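June, shop notebook, Stallum building
Storage rust, second round

9:40 a.m. Pulled all the coupons off the rack. The logger shows 1,139 hours since the start, a few days longer than I wanted. The extra time won't change the ranking.

Recap for anyone picking this up cold. The rust on the cold-rolled blanks for the Trivska job showed up while they were sitting on the shelf, before they were cut. Nearly all of it was on the bottom sheets and along the edge facing the loading door. First guess was that the mill oil had been wiped off by handling. Second guess was that the door gets left open in the mornings, warm wet air comes in, and the stack is still cold from overnight. Both are probably true. The first round didn't settle it because I put every coupon on the same shelf.

This time I used three locations: the old shelf by the door, the inside wall by the bandsaw, and the closed cabinet. Same coupon stock in all of them, sheared from one sheet, degreased with acetone, handled with gloves. Coatings were:

Bare, no coating.
Nurker paste wax, one thin coat, buffed after it hazed.
Nurker paste wax, two coats, overnight between.
Jia light oil, wiped on and left.
Jia light oil, wiped on and then wiped off with a dry rag, the way most of us do it.
Brown kraft paper only, folded tight, no coating.

Results by the door. Bare coupons are orange over most of the face, and the bottom edge has scale I can lift with a fingernail. Single coat wax has freckles, mostly near the corner where I held it while buffing. Double coat wax is clean on the face and has a thin line of rust on the sheared edge. I didn't get wax into the burr. Oil left on is clean but filthy. It picked up so much grinding dust that it took two rags and more acetone to see the surface at all. Oil wiped off is nearly as bad as bare. That one surprised me. I would have said it was good for a month. Kraft paper alone is worse than bare in spots, with dark stains following the fold lines where the paper sat against the metal.

Results by the bandsaw. Same order, much milder. Bare has light freckling, everything else passes except the kraft paper, which has one stain.

Results in the cabinet. Bare has a faint haze when you tip it under the lamp. Everything else looks like the day it went in. The desiccant can in there started at 551 g and now weighs 639 g, so it has been doing something. I don't know how much of that came in through the door seal and how much came in every time somebody opened it for the taps and dies.

11:15 a.m. Looked at the logger file. The door shelf crosses the dew point on 20 mornings. The bandsaw wall gets close a couple of times and never crosses. Cabinet doesn't come near it. The crossings are all before the heat of the day and most of them are short, under an hour, but the stack is thick and holds the cold longer than the probe does. The probe is taped to the upright and follows the air. Next time I want it clamped between two sheets, so it reads what the sheets are reading.

That is a real hole in the setup. If the steel lags the air by an hour or two, then the number of wet mornings by the door is higher than the file says, and the bandsaw wall may be crossing too.

Notes on the wax. It goes on best when the metal is warm to the hand. On cold sheet it drags and leaves ridges, and the ridges don't buff out. I laid a few scrap pieces in front of the space heater and the difference was easy to feel. The can says to buff when it hazes, but in this weather it never really hazes, it just gets less shiny. I went by time and gave it fifteen minutes. The rag matters too. Old T-shirt is fine, blue paper towel leaves lint in it.

Waxed sheet needs to be cleaned before welding or paint. Tried mineral spirits on a scrap, then a water break test. Water still beaded after one wipe. Two wipes with a clean rag each time and it sheeted out properly. If we wax anything for Trivska, the cleaning time has to go on the job card, because their parts all get painted.

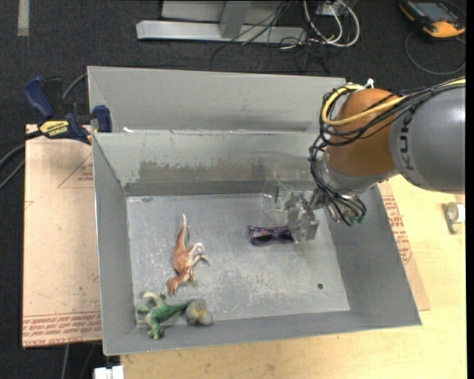

Gray metal bin. Finish worn on the inner back wall, floor scuffed.

Worn finish and bare metal are separate questions and I keep running them together in my head. A scuff that only dulls the top of a coating can look terrible and be perfectly sound. A thin scratch that goes all the way down can be hard to find and will rust first. I want a quick way to tell them apart without sending anything out. Copper sulfate works on plain steel, a drop turns coppery where it reaches iron, but it leaves a mark and has to be rinsed and dried right away. Fine on coupons. Not something I'd put on a customer's part.

Made up a small set of painted scraps for this. Gray enamel from the back shelf, sprayed, left over the weekend. Then scratched with a scribe, rubbed with a maroon pad, rubbed with a gray pad, and dragged face down along the concrete. Copper sulfate showed the scribe line and the concrete drag right away. The gray pad showed nothing. The maroon pad showed a few specks at the edges, where the paint was thin to begin with. So the edges are the weak point again, same as with the wax.

Lunch.

1:30 p.m. Went around with the edge problem in mind. Most of our stock is sheared and stacked with the burr wherever it falls. If the burr is up, it lifts the next sheet a hair and you get a gap that holds water. If it's down, it cuts through whatever coating is on the sheet below. Knocking the burr off before storage takes time, but less time than sanding rust off the faces later. Timed it on a small stack with the hand deburring tool and it was quick enough that I stopped worrying about it. Gloves, obviously. I have a cut on my thumb from the coupons.

Also looked at stickers, the strips between bundles. We've been using pine offcuts. Several of them are dark on the underside and the sheets they sat on have matching bars of rust. Wood holds water, and some of it is acidic enough to make things worse. Oak is supposed to be the worst and pine not so bad, but the pine is plainly bad enough. Pulled all of them from the door shelf and put in strips of the HDPE from the scrap drawer. They slide more than wood does. The bundles need a strap.

2:50 p.m. Started round three.

Location: door shelf only. That's where the trouble is and the other spots don't separate the coatings well enough.

Coatings: double wax, double wax with the edges done by brush, oil left on and then wrapped in VCI paper, VCI paper alone, bare as the control. Dropped the kraft paper and the wiped-off oil.

Edges: half of each set deburred, half as sheared. Marked with a stamp on the corner, D or S. The marker pen from last round came off with the acetone and I spent a while working out which coupon was which from my photos of the rack.

Probe: clamped between two pieces of the same sheet, with a dab of thermal grease. Second probe left on the upright for air.

Desiccant can dried in the toaster oven and put back in the cabinet. Weigh it before and after from now on and write it on the lid.

To do
Ask Jia what the heavier grade costs in the small can. The light one drains off vertical faces.
Move the Trivska blanks to the bandsaw wall now, don't wait for round three.
Sign on the loading door asking people to keep it shut until ten.
Find out if VCI paper goes bad once the roll is open. The roll in the cabinet has no date on it and has been sitting out of its bag.
More acetone.

4:20 p.m. Blanks moved. Two of the bottom sheets already have freckles along one edge, light, should come off with a gray pad. Put them on top so they get used first.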